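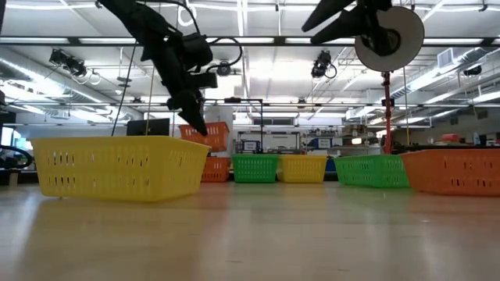
The first thing I get told is that I should have come in the morning. Mornings the policy works. By four in the afternoon, I hear, everybody is tired and the numbers get weird, and no one on the team has a good explanation for that yet.

"It could be the light. It could be us. We reset the table sloppier late in the day, probably."

I'm at Flakmont, talking to one of the engineers behind Clendetti, a project on two-armed handling of bins and baskets. They asked to be left unnamed, small field, the paper still under review. Fine by me. We talk standing up mostly, with one eye on a training run that's due to finish.

So what is the result. Short version: they taught a pair of arms to sort and stack cheap plastic baskets from human demonstrations, and found that how many demonstrations you have matters less than how messy they are.

"We started with 3000 clean ones. Really clean. Same operator, baskets in the same spots give or take, nice smooth motions. We were proud of it. And the thing fell over as soon as you turned a basket a little."

Then came the second set. 2000 demonstrations, so a third fewer, but with rules meant to break up the habits. Baskets at any angle. Tipped against each other. Different sizes. Operators swapped out. Mistakes left in, as long as the person recovered from them.

"The smaller set won. It wasn't close either. I didn't beleive it for a week, I thought we'd mixed up the folders."

Had they?

"No. We retrained from scratch. Twice."

Why baskets, I ask. I had expected something fancier. There's a bit of a sigh, it's clearly a question that comes up at every talk.

"Because they're awful. People think a basket is easy, it's a box with no lid. But it's full of holes. Your depth reading goes right through the slots and comes back with whatever's behind. The rim is the only place worth grabbing and the rim is thin, and it flexes. Push on one side and the whole thing slides. And if the table's shiny you get a second basket underneath, upside down, in the right color and everything."

The reflections turned out to be their own chapter. An early version of the policy would now and then reach low, well below the rim, and close on nothing. They figured it was a calibration problem and lost most of July to it. Calibration was fine.

"It was going for the reflection. Not always. Enough. So now we collect on more than one surface, shiny and dull, and that went away, mostly. Cheapest fix we ever made and we got there last."

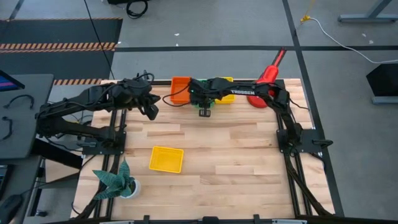
"And you add stuff that has no business in the task," the engineer goes on. "Things it should just ignore. If every object it ever saw in training was a basket, it'll decide that every object is a basket. We had it try very hard to pick up a roll of tape once."

The two arms are a sore subject. With one arm you can get a decent pick rate pretty fast, I'm told. Add a second and the trouble isn't double, it's something else. Who goes first. Who holds and who moves. Whether the left one should wait or get out of the way.

"People don't think about it. You open a jar, you don't plan it. But ask six people to do the same two-handed task over the remote rig and you get six different ways of doing it. Some of them are lefties with the robot even if they're right-handed in life, no idea why. And the model averages all of that and you get this... hesitation. Both arms go in, both stop."

They had a name for that in the lab, the doorway problem. Two people, one doorway, after you, no after you.

What helped was an idea borrowed from Tuncer, an older in-house project on cable routing that never got published. Instead of predicting one next motion, the model commits to a short chunk of motion for both arms together and sticks with it for a bit before looking again. Commit too long and it plows into things. Too short and the doorway thing comes back. They tried a lot of settings by hand.

"There's no theory in that part. I want to be upfront. We turned the knob until it looked OK and then we ran the trials."

The trials: 100 per condition, with start positions drawn by a script so that no one could be nice to the robot. That last bit matters to them a lot. In the first round the person resetting the table also knew which model was running, and looking back through the logs, the old favorite had been getting friendlier layouts. No one meant to. They threw that round out.

I ask what fails now, and get a long answer. Nested baskets – when one is pushed down tight inside another the arms can lift the pair but not split it. Anything where a basket lands upside down. Colors it hasn't seen, sometimes, though less than they feared. And it doesn't know when to quit.

"It'll try the same grasp over and over. A kid would've given up and used the other hand. We don't have demonstrations of giving up, so how would it learn that. Operators don't like to record themselves giving up."

So that's next, apparently. Recording people changing their minds. There's a plan for it under the name Tradari, which for now is a shared document and a lot of argument about what counts as a change of mind. Is a pause one? Is a regrasp?

Would any of this carry over to a warehouse? A shrug. Speed isn't there, not by a long way, and they haven't put anything in the baskets yet. Full baskets are heavier and things shift around inside, and the engineer figures half of what they learned will have to be checked over again.

"But the messy data thing, I'd bet on that. If you're setting up a collection tomorrow, don't tidy the table so much. Swap your people. Keep the fumbles. We spent months deleting fumbles."

Are the deleted ones gone for good?

"Backups. Somewhere. I've got a ticket open with IT."

The training run finishes while we're talking, and that's pretty much the interview. Loss curve up on the screen, a bit of muttering, somebody calls over about the next batch of resets. I get a wave on my way out.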